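Bench Notes: the interlocking block set
Kosovham Puzzle Circle Newsletter
April 6, 2024

The block set issued to members in January has now been through the bench sessions, and the assembly notes below replace the single sheet supplied in the tin. The set comprises a yellow base, two long bars (green and blue), a purple crosspiece and a number of stepped pieces. The old sheet gave the order of assembly but not the checks between stages, and most queries received at Kosovham concerned those checks.

Stage one is the base. Set it on a flat, dark surface if one is available; the pale top face shows up well against it and the edges are easier to judge. The slot runs left to right and should be on the side away from you. Clear any dust from the slot with a dry brush. Do not use oil or wax.

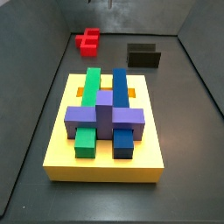
Stage two is the bars. They lie parallel, front to back, with a gap between them wide enough to take the centre of the crosspiece. Both should project past the far edge of the base by a similar amount. If one sits proud of the other, lift it and seat it again. Pushing it down from above marks the corners and does nothing for the alignment.

The bars are of the same proportions and the order of the colours has no effect on the fit. The old sheet specified green on the left. Members who learned the set as the Mullumetti pattern may be used to blue on the left, and either is accepted for the log -- but note which was used, as the later stages are recorded by colour. 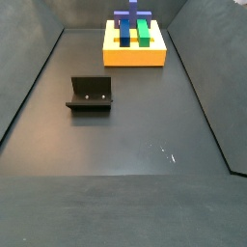

Blue bar left, green bar right, with the purple piece across both.

Stage three is the crosspiece. Lower it level, with one arm over each bar and the centre between them. The outer ends of the arms step down on either side, so the piece acts as a bridge and holds the bars in place. Two faults account for nearly all failed attempts:

Fault 1: the gap between the bars is too narrow and the centre rides on one of them. Remove the crosspiece before adjusting.

Fault 2: the crosspiece is lowered at an angle and one arm catches. Lift and start again. A slight twist will free it, but repeated twisting rounds the inner corners.

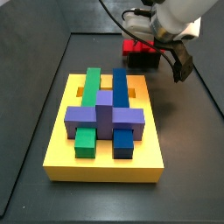 Keep the red piece clear of the base until the crosspiece is seated. It plays no part in the first three stages and is easily knocked when turning the base. The Onwood notation lists it as piece 9, which has caused some confusion with the older Amundsen numbering, where 9 is the crosspiece. Log entries should use the Onwood numbers from now on.

Dismantling is the reverse of the above. Store the bars flat. Replacement sheets are available on request, quoting reference 517.

Recent items
Converting Amundsen numbers to Onwood notation
Storing painted pieces over winter
Log sheets: revised layout
A 1,000-piece sorting tray, measured and drawn

Contact the newsletter desk | Copyright Kosovham Puzzle Circle | Back to top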